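Refinishing an old two-tone work table – keep the beige top or not?
Home Workshop Board > Furniture and Surfaces

clambybench
Posted 7:12 pm

So I finally brought home the table I've been going on about in the other thread, and I am so happy with it! It came out of the old Ellwood canteen when they cleared the building in June. I paid 100 for the table plus two stools (the stools are a project for another day, one of them has a leg that wanders).

My plan is to make it the main table in my sewing and cutting room. The room is mostly gray already, which I like because fabric colors look right against it, and now I have this warm beige coming in and I can't decide if I love it or if it looks like a mistake. Today I love it. Ask me again tomorrow.

Anyway, my question is about the edge. There's a narrow gray strip between the beige and the gray, and it has a bit of a shine to it along its inner side. I was thinking of painting the beige part to match and leaving the strip alone. Or painting the lot. Or painting nothing and buying a nice lamp.

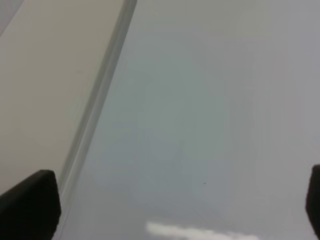
ottoline_k
Please don't paint it! Warm beige next to cool gray is a lovely pairing and you'd spend a fortune trying to get it on purpose. I did my whole hallway in Clamby like that and I still stop and look at it when I come in with the shopping.

sawdust_and_tea
Going to disagree with ottoline. Beige and gray together can look tired very fast, especially under cool bulbs. I'd paint. A smooth top takes paint fine if you scuff it properly first. 600 grit between coats, wipe down, leave it overnight, two thin coats and don't rush the second one.

ottoline_k
Under cool bulbs, sure. So change the bulb! That's a lot less work than two coats of paint.

marrowfat
What do you cut with? If it's a rotary cutter you'll have a mat down anyway and hardly see the top. If it's shears straight on the table then paint is going to scratch, I don't care how well you prep it. I painted mine a gorgeous dark green and by the end of the winter it looked like cats had been skating on it.

clambybench
Shears mostly, and a mat for the small stuff. The skating cats have put me off a little, thank you marrowfat :)
And yes, my bulbs are the cool kind. I never thought about that at all. There's a warm one in the bedroom I can steal tonight.

Virkgate_Val
Leave the strip whatever you do. Mine is a similar style (different color, sort of a mustard) and I took the edging off to clean behind it, very pleased with myself, and then it would not go back on straight. I ended up gluing it and clamping it with every clamp in the house and one belt. Clean along it with a soft toothbrush and dish soap and it comes up beautifully. So satisfying, do it with the radio on.

sawdust_and_tea
Agree about the edging. Mask it and paint up to it. Press the tape down with the back of a spoon so nothing creeps under.

dresis_dan
Has anyone here used the furniture paint from the co-op at Dresisthorpe? They mix small tins, so you could try the color on the underside of the table before you commit. I used it on a bookcase and was thrilled with it, but a bookcase doesn't get leaned on all day.

marrowfat
I've used it on chairs. Nice color, stayed a little tacky for ages. Might have been me, I was painting in a damp shed.

sawdust_and_tea
It was the shed.

clambybench
Back again, 9:40 pm. I swapped the bulb and wow, what a difference! The beige looks creamy now and the gray has gone softer too. I laid out some linen I'm making into curtains and just stood there grinning. So no paint for now. I'm going to do Val's toothbrush thing on the edge in the morning and then start on the wobbly stool.

ottoline_k
Yes!! I am delighted. Lamp next.

sawdust_and_tea
Fine, but I still say it'll be painted within a year. Look at the gray in daylight too before you make those curtains, a north window will pull it green.

clambybench
It IS a north window. Oh no. OK, I'll hold the linen up at lunchtime and report back.

Virkgate_Val
On the stool – check whether the leg is loose in its socket or the wood has split. Loose is a nice easy evening with some glue. If it's split, start a new thread and I'll dig out my notes from when I did mine.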